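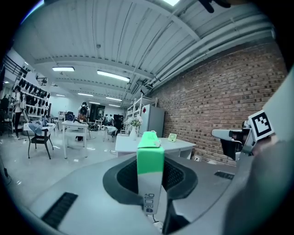 Box held upright in the pads, brick wall to the right.

From: Lụa Dương
To: karanora-dev
Date: November 7, 2020
Subject: Re: [karanora-dev] tracker drops the marker near the brick wall

Hạnh Dương wrote:
> After the October merge the marker tracker in Quan loses lock whenever
> the wall fills the right side of the view. Pose jumps, then comes back.
> Is this the exposure change or the new corner filter?

It's the corner filter. I replayed 400 frames with the filter off and the jumps went away. Putting the old exposure code back made no difference.

The mortar lines give the filter a lot of strong corners, and it keeps the best ones over the whole picture. With this lens they bend as well, so the straight-line check doesn't throw them out. By the time we get to the marker there is very little left of the budget.
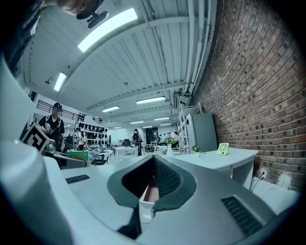
Marker board at middle left, brick down the whole right side.

Two things I'd like to change:

1. Share the corner budget out by tile – a grid of 9 tiles is enough – so that one busy area can't use all of it.
2. Mask the gripper body before corner detection. The vents have hard edges and sit in view all the time. Trodero already reads a mask file, so we can use the same format.

The first is on my branch, tile-budget. The second needs a mask drawn for each housing and I've only done one.

Could you run the branch on your Skornard logs before I open the merge request? Please leave max_corners at 400 so our numbers can be compared.

Lụa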